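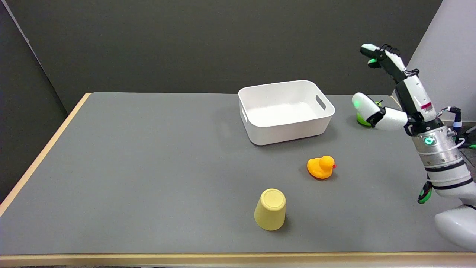
Where should the bath toys live once the bath is over? In one open tub, on a low shelf, where a small child can reach it without asking.

I've held that view for years and I've lost friends over it (well, I've lost one argument with Elmarie Magagula, and she brought it up again at Easter). Elmarie is a net-bag person. She has one of those mesh affairs stuck to the tiles with suckers, and every few nights the whole lot comes down on somebody's head. Her husband Themba just sticks it back up. I don't know how they live like that!

My case for the tub is mostly laziness. You chuck things in. A rubber duck goes in, a plastic cup goes in, and you're off downstairs before the water has finished draining. Plain white plastic is best, with a slot at each end for your fingers, and no lid. I feel strongly about lids. A lid gets something put on top of it, usually a towel, then a second towel, and by Thursday you've got a laundry pile with a duck under it.

Now, cups. I think a cup is the best bath toy going and I'd keep one over almost any boat. Ours came from a picnic set we bought in Pulledham, and it has outlived the plates, the forks and the picnic rug. It pours, it rinses hair, it makes a rude noise if you push it under upside down. Stand it on its rim afterwards and it drains itself, though I grant you a child of three will not do this and you will be doing it.

Lungile Botha told me I was being sentimental about the duck. She says they go mouldy inside and ought to be thrown out, and she's right about the ones with a hole in the bottom. Give it a squeeze over the basin and if black bits come out, bin it, no ceremony. But you can get them sealed, and a sealed duck will last until the child is embarrassed by it. My son's went off to Wurham with him when he started college in October. I found that out from his flatmate.

What I'd really argue against is the amount of stuff. We had 20 or so things in our bath at the worst point, foam letters and a windmill and a fishing game with no rods left, and he played with two of them. I took the rest to the charity shop and waited for the row. There wasn't one - he simply got on with his pouring.

Ntombi Modise next door keeps hers in a bucket, and I'll allow a bucket. It's taller, so the small things sink to the bottom and you have to tip it out to find them, and tipping it out is half the fun if you're two and none of it if you're the one kneeling on the mat. I'd still go for something wide and shallow. Rinse it on a Sunday, leave it by the window for an hour, put the duck back in.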